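Home Profile Threads Saved Log in

Filed under: Food & Drink / Everyday cooking

Nuwan Bhattacharjee

1/
A few people asked how I cook rice, after I said I had got rid of the rice cooker. I'm putting it all in one thread so I can point to it later. It covers plain white long grain, mostly basmati, on the hob. Brown rice gets a post further down.

2/
I grew up with rice at nearly every meal and still couldn't cook it when I left home. My mother did it by eye. When I rang her for amounts she said to put in enough water. So most of what follows I worked out from ruined pans in a shared flat on Escobar Road.

3/
Amounts first. I weigh it. 200 grams of dry basmati does two hungry people with a bit left for the morning, or three if there is bread as well. Cups are fine if you always use the same cup. I used to use a chipped mug and then the mug broke, and I had to learn it all again.

4/
Washing. Put the rice in a bowl, cover with cold water, stir it with your fingers, pour off the cloudy water. Do that until you can see the grains through it. It will never be completely clear and you can stop before then. A sieve under the tap does the job too but wastes more water.

5/
Soaking. Twenty minutes for basmati if you have the time. The grains come out longer and break less. I skip it on work nights and the rice is still good. If you soak, drain it well afterwards, or you end up with more water in the pan than you meant.

6/
Water. For soaked basmati I use one and a half times the volume of the dry rice. For unsoaked, a little more. The packet will often tell you double, and for me that has always made it too soft. New bags differ, so treat the first pan from any bag as a test.

7/
Salt goes in the water. Half a teaspoon for the amount above. I also add a small piece of butter or a spoon of oil, which my mother thinks is unnecessary. She may be right. I like it.

8/
Heat. Bring it up to the boil with the lid off, give it one stir so nothing sticks, then turn it right down and put the lid on. Smallest ring, lowest setting. After that you leave it alone for 10 minutes.

9/
The lid matters more than the pan. I have made good rice in a thin camping pan with a lid that fitted, and bad rice in an expensive one with a lid that rocked. If yours is loose, put a clean tea towel under it and fold the corners up on top, well away from the flame.
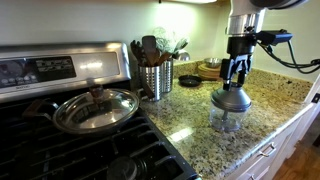 RESTING AND AFTER

10/
When the time is up, turn the heat off and don't lift the lid. Leave it another ten minutes. The water still on the surface goes into the grains and the bottom layer loosens. If you only take one thing from this thread, take this one. I ignored it for years.

11/
Then use a fork, working from the edge inwards. A spoon squashes it. Tip it into a warm dish if you aren't eating straight away, as it carries on cooking a bit in a hot pan.

12/
Too wet at the end: lid off, very low heat, two or three minutes, no stirring. Too hard: two tablespoons of boiling water over the top, lid back on, five more minutes. Burnt on the bottom: lift out everything above it without scraping, and soak the pan overnight. You can't save the burnt part.

13/
Brown rice. Different job. I boil it in plenty of salted water like pasta, 25 minutes, drain it, then put it back in the dry pan with the lid on for ten. I gave up trying to measure the water for it.

14/
Leftovers. Please be careful here. Spread it on a plate so it cools fast, get it into the fridge within the hour, eat it the next day and heat it until it steams all the way through. Don't leave the pan on the side all evening. I know plenty of people who do.

15/
What I do with leftovers, most often: an onion, a chopped green chilli, a spoon of mustard seeds, then the cold rice and a squeeze of lemon. Or an egg. Cold rice fries better than fresh, so it is worth making extra on purpose.

16/
Someone asked about brands. I buy whichever 5 kilo bag is on offer at Bratik, the grocer near the station, and keep it in a tub with a tight lid. Older basmati is supposed to be better and costs more. I have tried it next to the cheap one and could tell them apart, but only with nothing else on the plate.

17/
On the rice cooker. It was a decent machine and I have nothing against them. It took up half the worktop and I only used it for one thing. My sister has it now. If you have a big family, or you often get in late, keep yours.

18/
Correction to post 6, as a couple of you have asked. I do mean volume for the water, even though I weigh the rice. I tip the weighed rice into a jug, see where it comes up to, and measure the water from that. It sounds fussy written down and takes a few seconds.

19/
Next one will be on dal, probably in September when I'm back from my mother's. I have asked her for amounts again. She said enough lentils.

Food & Drink Everyday cooking Rice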